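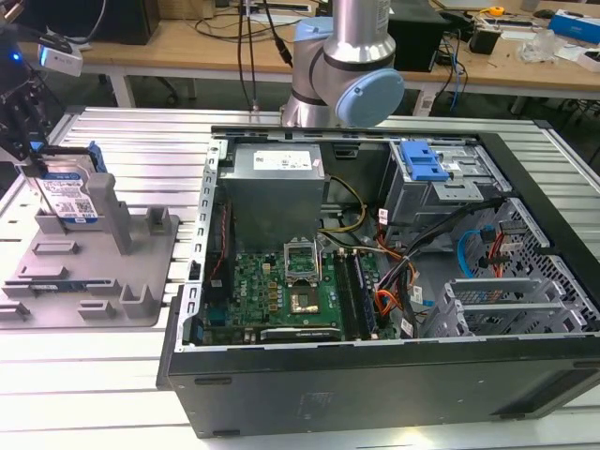 A computer tower opened up on the slatted bench of the Drudus cell, with a hard drive held in the gripper at left.

The Drudus is a small robot cell at Gatorwood, set up in June by the Plarkeck workshop to handle parts from old desktop computers. Its bench is built from long aluminum slats, so the parts tray can be shifted and clamped again whenever a new kind of case comes along.

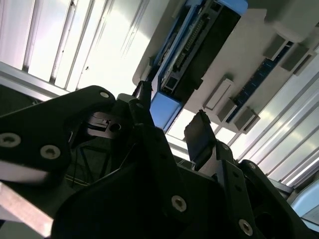 Looking after the gripper is quiet, patient work, and it comes due every 400 hours: the screws are checked, and the fingers are wiped clean.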